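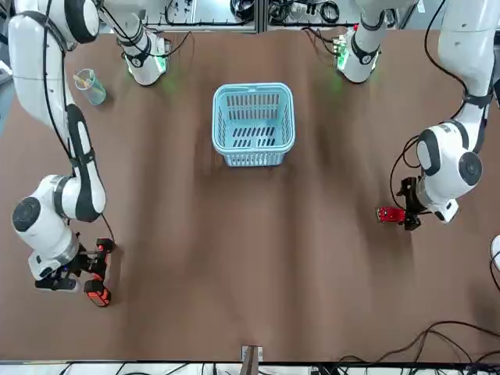 Give it a tidy table and it looks like a genius, give it my kitchen and it will cry, said Jui-lin Chu, and the whole group laughed, and then we all pushed forward to see anyway.

I had been looking forward to the Rendberg open day for weeks. The lab is out in Enau, two buses and a short uphill walk from where I live, in a long building that used to print seed packets (there is still a faded radish painted on the stairwell wall). The invitation said "Can a machine do your chores yet?" and I have two kids, a dog and a floor I haven't properly seen since spring, so of course I went.

There were 11 of us on the first tour, a nice mix. A couple who run a hardware shop, a retired nurse, several students, and a man who had come mostly for the coffee and ended up asking the best questions of anyone.

The tidying table

The first stop was the one I'd come for. Two white arms share a table covered in brown cloth, with a light blue plastic basket standing between their bases, and the task is about as plain as a chore gets: pick up what's lying around and put it in the basket. The project is called Mok. The software that decides how the arms move is called Samar, and people at the lab talk about Samar as if it were a slightly stubborn colleague.

I've watched plenty of robot clips online and I was not ready for how different it feels in person! On a screen you skip through the slow bits. Standing there you get all of it, the approach, the little correction, the second little correction, and you find yourself leaning to one side to help. The thing I remember best is a gripper holding a small, shiny red object just over the cloth, with the basket still a good way off, and every one of us silently willing it along.

Cloth matters more than I would have guessed. I asked why they don't use a nice hard surface and was told that they do, on other days, and that homes are full of soft things. A wrinkle can catch a finger. A small object can sit in a fold and look like a different shape. My own table at home has a cloth on it right now with, I think, a fork under it.

They keep a tally on a whiteboard by the door. Since the project moved into that room, Samar has had 1,474 tries at getting an object into a basket, and 1,208 of them counted as good. Counted as good means the object went in and stayed in, and no person had to step forward. I thought that was terrific. The retired nurse did the sum in her head and pointed out that this is better than four in five, but that if she dropped nearly one in five of anything at work she'd have been sent home. Fair enough! Both of those things were still in my head on the bus back.

What goes wrong

I liked that our guides were so happy to talk about the misses. The usual ones, from my notes:

Thin, flat things. Playing cards and receipts are miserable. People slide a card to the edge of the table and pinch it there, and teaching that trick has taken a long time.

Anything that rolls. The finger touches it, it moves, and the plan is out of date.

Things that stand next to other things. Picking up one pen is fine. Picking one pen out of a cup without tipping the cup is a different job, and there's a clear cup of pens and markers on the table that they would love to be able to say more about next year.

Deciding what counts as mess. This came from the coffee man, who asked how it knows that the cup stays out and the other bits go in. The answer is that someone tells it. For now the list is given before each run. In my house that list would change by the hour.

Then there's speed. I timed one pickup on my phone and got nine seconds from first movement to letting go, and that was with everything lying where the arm could easily get at it. A toddler would beat it, though a toddler would also take everything back out.

Two arms or one

There was a friendly argument going on among the staff about whether the second arm earns its place. For dropping small things into a basket, one arm is plenty, and the other mostly keeps out of the way. The second comes into its own when something has to be held still, like the basket itself, or a jar with a lid. The hardware shop couple took this very seriously. Half of what they do all day is hold with one hand and sort with the other, and they have drawers of returned screws that they'd hand over to a pair of arms tomorrow, slow or not. They could leave it going after closing.

I hadn't thought about that. At home I want a chore done before dinner. In a shop, a job that takes all night and costs no one their evening is fine, and I came away thinking shops might get a useful version of this well before I do.

I could have stood there all day watching a black gripper reach down into that blue basket. You can see in through the holes in the sides, so when there's something reddish in there you know about it even from the back row. I'm not tall and I appreciated this very much.
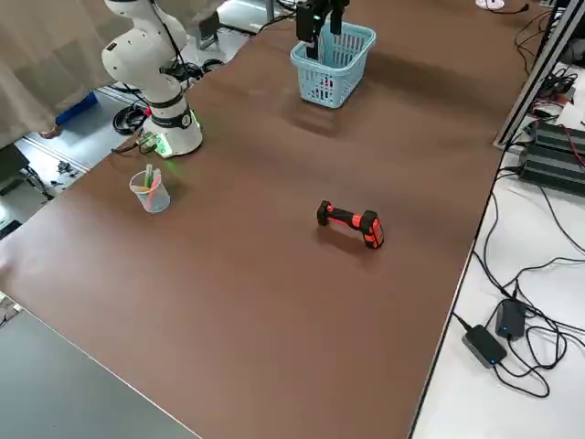
Trying it ourselves

After the tour they let us have a go on a practice rig down the hall, a pair of hand controls and a smaller arm, and a tray of wooden blocks. I was dreadful. I knocked over the same block again and again, and my respect for Samar went up every time. You don't notice how much your fingertips are telling you until they stop telling you anything. One of the students was a natural and got a round of applause.

Getting there

The next open afternoon is in August. Tours start at two, you need to book, and the first one is the smallest. Take the bus to the top of the hill in Enau and go in by the yard, as the street door is locked. Kids are welcome if they can stay behind the yellow line. There's coffee, and the cinnamon buns had run out by three, so get yours before the tour.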